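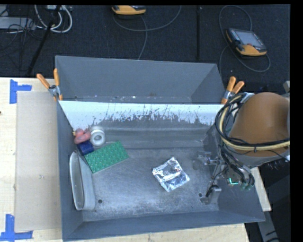 I have been meaning to put up a page about the odds-and-ends bins for ages, and April seemed as good a time as any, what with the big clear-out going on at our end of the workshop. Regulars will know the bins: plain grey metal, sat on the pale wooden table, and the place where everything without a home ends up. The front one has got a bit of a mixed crowd in its left side at the moment – a pinkish-red toy, a white roll, a little navy block and a green building-brick plate with all its studs showing. I do love that green plate!

The long greyish-white container lying along the side is the sort of thing I can never throw out (you always want one the minute it's gone). It's staying.

A word on the bins themselves, as people do ask. They came from Lokeck when the old Fano shop shut, six of them for less than I'd have paid for two new ones, and they've had a hard life since. The floor is scratched all over and the white on the far wall has been scraped ragged, but I wouldn't swap them. Theano Vlachopoulos keeps offering me a set of nice plastic Kirano tubs and I keep saying no thank you.

The back bin is due a wipe. There are little pale specks along the floor and a brownish smudge on the wall, and that's my job for tomorrow morning, before the kettle goes on.

After that it's the shelves, and then the button drawers – around 1,000 buttons, all colours, all muddled up together. If anybody fancies a few for a craft box, do drop me a line before I start sorting them into jars.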